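Foros > Robótica de servicio > Averías y seguridad > La pinza no suelta la esponja (y el grifo sigue abierto)

Publicado el 13 de febrero de 2026 por tuercafloja

Buenas a todos, y perdonad de antemano el ladrillo, que ya sabéis los veteranos que yo para contar una cosa tengo que contar tres. Llevo desde el otoño con el brazo Vekov haciendo tareas de fregadero, con el control de pinza de Kamthorpe, y hasta hace poco estaba encantado. Coge la esponja, coge el cuenco, frota más o menos, deja todo en la encimera. Una maravilla, con sus rarezas.

El problema: al terminar el ciclo la pinza tiene que abrirse y a veces no se abre. Manda la orden, el registro la da por recibida, y los dedos siguen cerrados. Y como la rutina espera la confirmación de apertura antes de pasar al aviso de cerrar el agua, ahí se queda, apretando la esponja y con el grifo corriendo tan campante. La última vez tardé 30 minutos en darme cuenta (estaba al teléfono con mi hermana, que tampoco es de resumir). No se desbordó nada, pero el susto me lo llevé.

Ya he cambiado el cable de la muñeca y he vuelto a calibrar. Sigue igual. ¿A alguien le suena?

--

marisol_ejes escribió:

¡Hola, tuerca! Me suena, y mucho. A mí me pasó con unos dedos parecidos, y era porquería en la guía: jabón seco y miguitas de esponja que se van metiendo por donde se juntan los dedos. La orden llega, el motor intenta abrir, nota resistencia y se protege. Prueba a limpiarlo con un cepillo de dientes viejo y agua templada, con todo desconectado, por favor te lo pido, y luego lo dejas secar una noche entera. Yo lo hago cada 300 ciclos y no he vuelto a tener disgustos.

--

Rafia Awan escribió:

Marisol, con todo el cariño, yo no iría por ahí. Si el motor notara resistencia, el registro tendría que dar error de par, y tuerca dice que la orden sale como recibida y ya está. A mí me huele a tiempo de espera mal puesto. En las versiones viejas del control el margen venía en 1.000 milisegundos, y si la muñeca contesta más tarde la respuesta se pierde por el camino. Mira qué valor tienes tú antes de desmontar nada, que luego sobran tornillos.

--

tuercafloja escribió:

Gracias a las dos, de verdad, da gusto. Rafia, acabo de mirarlo y tengo justo ese valor, no lo he tocado nunca. Marisol, la guía no estaba para enseñarla a las visitas, eso también te lo reconozco. ¿Y si son las dos cosas?

--

Hostel escribió:

Perdonad que me meta, pero estáis discutiendo de la pinza y lo que a mí me quita el sueño es el agua. Que se atasque un dedo es una molestia. Que el grifo dependa de que ese dedo confirme algo es un fallo de seguridad, y gordo. Yo pondría un temporizador aparte, que corte el agua a los 2 minutos pase lo que pase, sin preguntarle nada al robot. En mi casa llevo una electroválvula Bhatt y duermo como un bendito.

--

marisol_ejes escribió:

Hombre, Hostel, razón tienes, pero el temporizador tapa el síntoma y la pinza seguirá atascada. Además, si corta el agua a mitad de un aclarado, el brazo sigue frotando en seco. Yo haría las dos cosas, y la limpieza primero.

--

tuercafloja escribió:

Vale, me habéis convencido de ir por partes. He subido el margen, la limpieza queda para mañana, y lo de la válvula lo voy a hablar en casa, que toca presupuesto. Mientras tanto no dejo el ciclo solo ni para ir a por un café. Os pongo el fregadero, la pinza y las cosas que maneja, por si veis algo que a mí se me escapa.

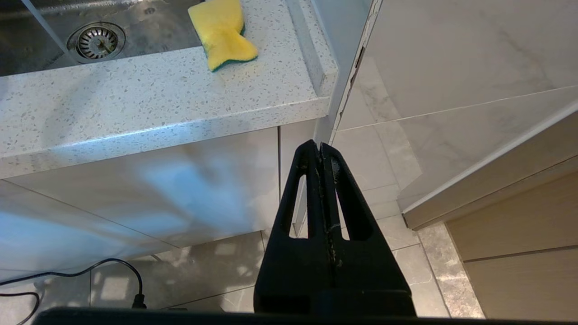
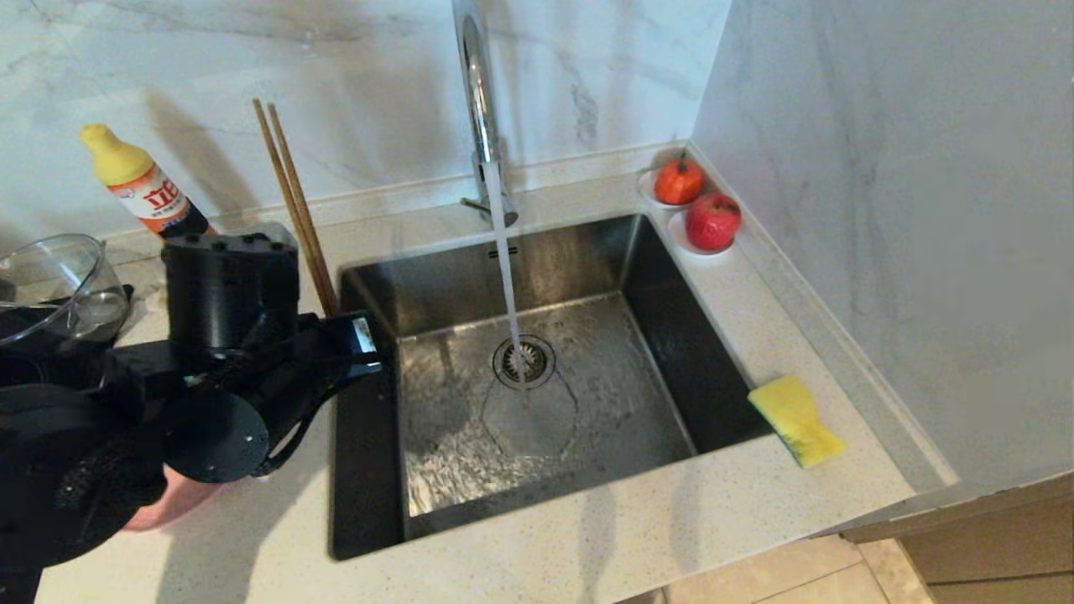
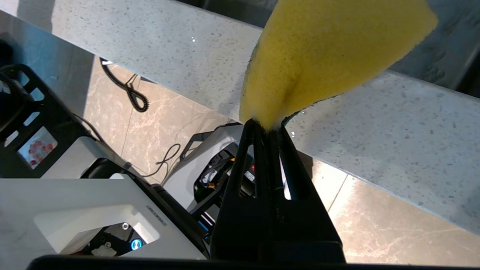

La esponja y el cuenco los agarra por sitios muy distintos, por si eso os da alguna pista.

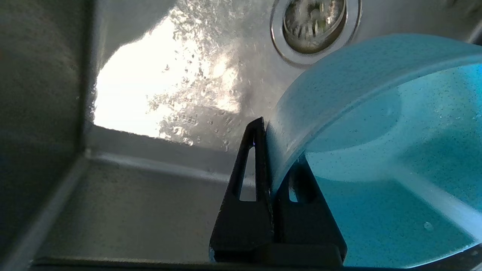

Rafia Awan escribió:

Antes de limpiar, hazme un favor y lanza unas cuantas aperturas en vacío, sin esponja ni cuenco ni agua, con el margen nuevo. Si así abre siempre, ya sabemos que por lo menos una parte era el tiempo de espera. Si limpias y cambias el valor a la vez nos quedamos sin saber cuál de las dos cosas era, y dentro de un mes volvemos a estar aquí los mismos (que yo encantada de veros, pero bueno). Guarda también el registro completo de la próxima vez que falle, con las marcas de tiempo, y lo pegas aquí mismo.

--

marisol_ejes escribió:

Me parece justo. Eso sí, el cepillo de dientes déjalo preparado, que casi 300 ciclos de jabón no se van subiendo un numerito.

Última actualización del hilo: hace 2 horas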